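Procurement of two-armed room service robots

Procurement of two-armed room service robots is the planning, costing and purchase of machines with two arms for light housekeeping in hotels, serviced flats and care homes. It differs from the purchase of floor-cleaning machines in that the buyer pays for handling skill, and the price depends largely on which tasks are written into the order.

Scope of tasks

A purchase plan normally begins with a task list. Waste handling is a common first entry, as it involves a rigid container, a thin bag and a narrow working space beside the furniture. The Brerkeo planning guide, written by Gheorghița Zamfir and dated July 30, 2021, divides the job into 11 steps and advises that each be priced separately. Handling the bag at the bin is listed apart from floor travel.
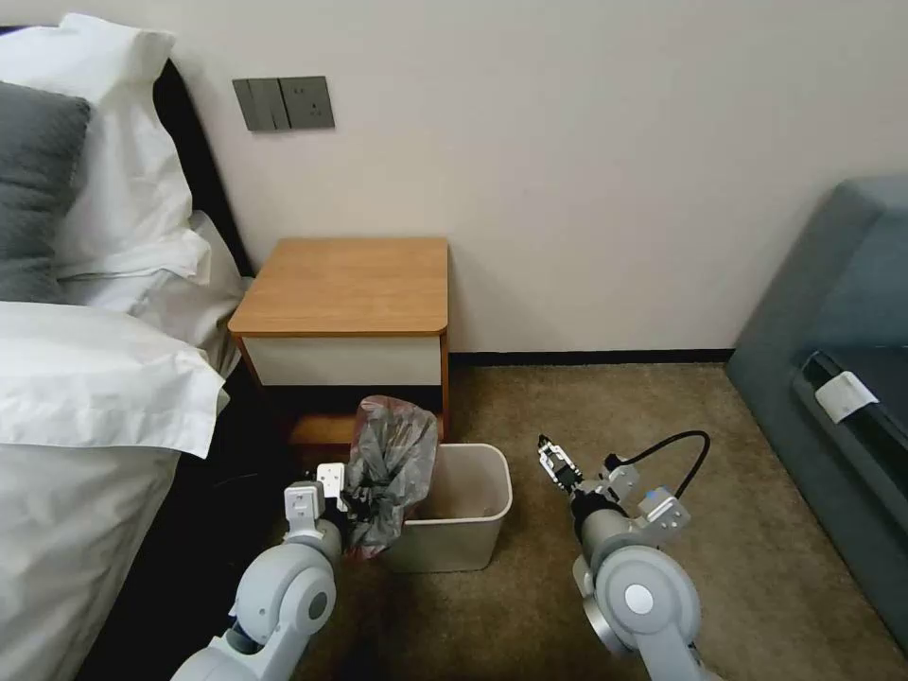
Reach and room survey

Arm reach is fixed at the time of order and is costly to change later. The survey records the gap between bed and seating, the height of the bedside table and the position of the bin. Rooms of one type are surveyed once. The Rastier method, used for a site of 503 rooms, reduced the survey to 17 room types and set the arm length by the tightest of them.

Grippers and attachments

Grippers are usually quoted as separate items. The two arms of one machine need not carry the same fitting, and a flat blade may be held in one gripper to reach thin or slack material on a table top.

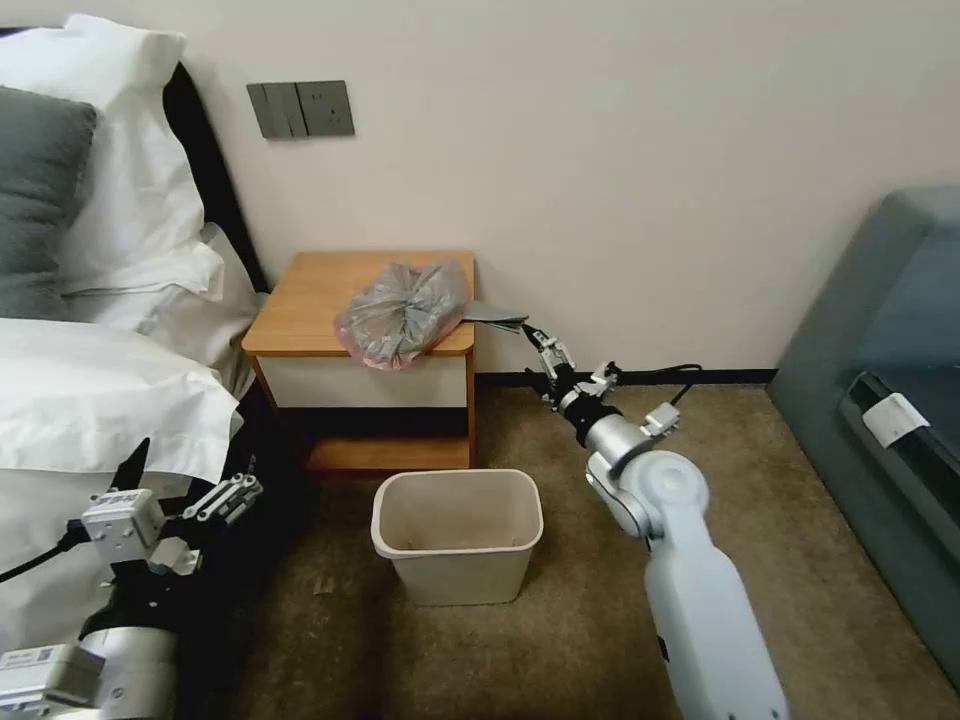 Attachments of this sort are cheap beside the arm itself, but they wear and should be entered as running costs. Finger linkages and external cables are treated in the same way – a spare set for each arm is the usual allowance. Buyers who leave these out of the first budget tend to meet them in the second year under repairs.

Two-armed handling

Plastic bags have no fixed shape, and many suppliers charge more for tasks in which both arms hold one object. The extra charge covers joint control of the arms and longer acceptance testing. Sreekumar Lobo has argued that it should be paid only after a trial in the buyer's own rooms, on the carpet and furniture in daily use.

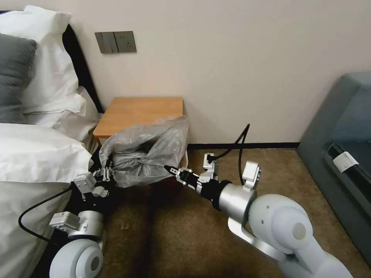

Budget structure

The Paltelier form, widely copied in tenders, splits the cost under 3 heads: machine, fittings and support. Training is placed under support, as are software updates. Han contracts add a fourth head for storage and charging space, which other buyers carry in the building budget.

Delivery is often set for August where the site has a quiet season at that time. Payment is staged, with the final part held until acceptance of the last task on the list.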